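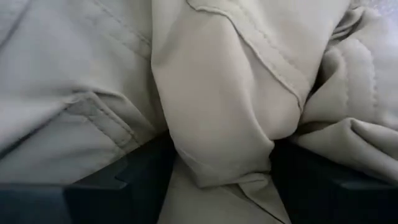 Laundry & Mending | 4 min read

How to get an oil stain out of khakis (and which tricks to skip)

Posted 2015-04-10

Every list of stain tips has the same cures on it, and I doubt most of the people passing them along have tried them. Club soda on grease? I gave it three chances on an old pair of work pants and got three damp grease spots. Hairspray was worse. It left a stiff ring that needed its own wash.

What I use now is dull and cheap.

You need plain dish soap with no lotion in it, cornstarch, an old toothbrush and a piece of cardboard. Read the care label first. If it says dry clean only, stop and take the pants in.

1. Slide the cardboard inside the leg, behind the stain, so the oil doesn't travel to the other side.

2. Cover the spot with cornstarch and leave it for 30 minutes. Brush it off. People swear this step does all the work. It does some of it on a fresh stain and close to none on an old one.

3. Put a few drops of dish soap on the dry cloth. Dry, please — water first just gets in the way. Work it in with your fingertips, then the toothbrush, lightly. Scrub hard on cotton twill and you get a pale fuzzy patch that lasts longer than the stain would have. Go easy along pocket edges and hems, where the cloth is doubled and the thread wears first.

4. Wait ten minutes and rinse from the back with the warmest water the label allows.

5. Wash as usual, alone or with things you don't love.

6. Hang to dry. Don't use the dryer until you've checked the spot in daylight, as wet cloth hides oil very well.

If there's still a shadow, repeat from step 3. I've needed a second round more often than I haven't.

As for the special sprays, I bought a bottle of Sukix last June and saw no difference between it and the soap. Maybe it shines on wine. I don't drink wine in khakis.

Comments (3)

Soledad Echeverría: Cornstarch did nothing for me but the soap worked on salad dressing. Second round, like you said.

plekemer67: Does this work on bike chain grease?

drindgate: @plekemer67 Got mine lighter, not gone. They're yard pants now.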